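I have known Orvokki Riihimäki since we shared a bench in school, so when she told me she'd set up her own little dye lab, I invited myself over with a bag of buns.
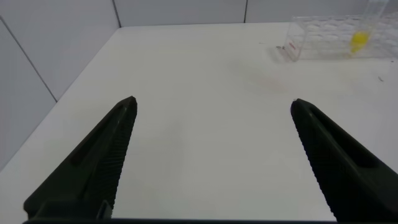
Nollow, Sun 28 April

"Wipe your feet," she says, and then we're off, talking about yellow before I've got my coat unzipped. She makes test colors for small yarn shops, and she's on batch 83 of a yellow she calls Silon. "The first 2 months I hated it," she says. "It looked like mustard!"

I ask why everything is so white in there. "You can't judge a color next to a green wall – I tried that in my kitchen."

Blue is her real love, though, and she gets a bit dreamy about it (so do I). She grew up by a lake and has been chasing that color ever since. The blue in the beaker is a middling sky shade, and I'd happily have a sweater in it. "Too polite," says Orvokki. She wants it deeper by June, when she has an order for 200 skeins – and then we finally got to the buns.
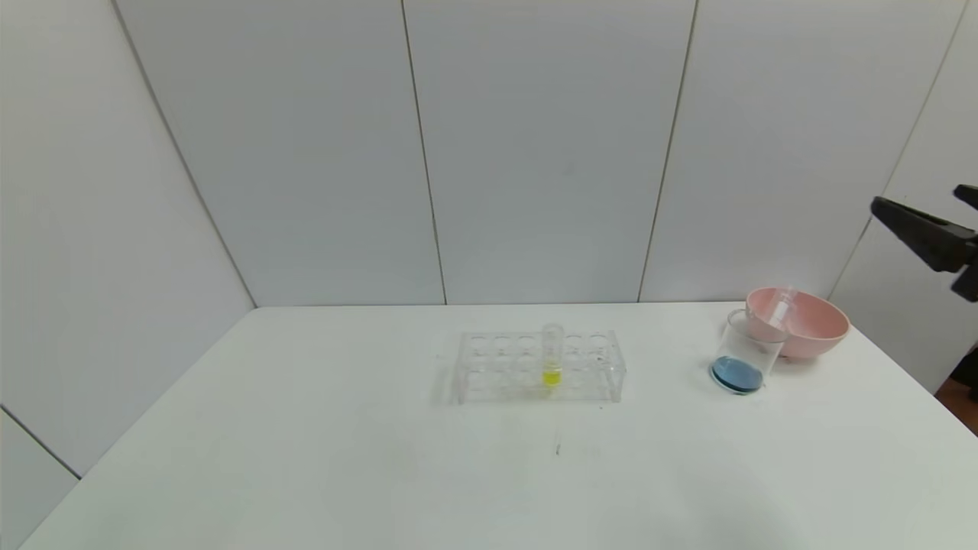

Yellow sells better, she admits, mostly for baby things. I liked the bit at the bottom of the test tube, bright as a lemon, and told her so. "Feng-yi Tam said the same," she says, "and she bought 3 skeins."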